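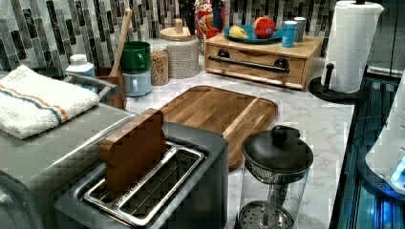
How to clean a marble countertop and keep it nice

Marble is a soft stone and it does not like acid. Lemon, vinegar, tomato and wine leave dull spots on it, and these spots are damage in the stone, so no soap will remove them. For daily cleaning you need only few things.

What you need

Two soft cloths
Mild dish soap without lemon
Warm water
Baking soda (for stains)
Plastic wrap and tape

Daily cleaning

1. Move the small appliances to one side and wipe up the crumbs with a dry cloth. Crumbs can scratch when you rub them with water.
2. Put a few drops of soap in a bowl of warm water. Wipe the stone with a damp cloth.
3. Wipe again with clean water, then dry well. Do not let it dry by itself, or you will see water marks.

Oil and coffee stains

1. Mix 50 grams of baking soda with a little water until it is thick like yogurt.
2. Cover the stain, put plastic wrap over it and tape the sides.
3. Wait 14 hours. I do it in the evening.
4. Take off the paste with a plastic scraper, rinse and dry. An old stain may need a second time.

Sealing

I seal my counter every January with Diltico stone sealer. One bottle is 245 ml and I use some 70 ml each time. Try it first in a corner behind the bread box.

Updated 2018-06-01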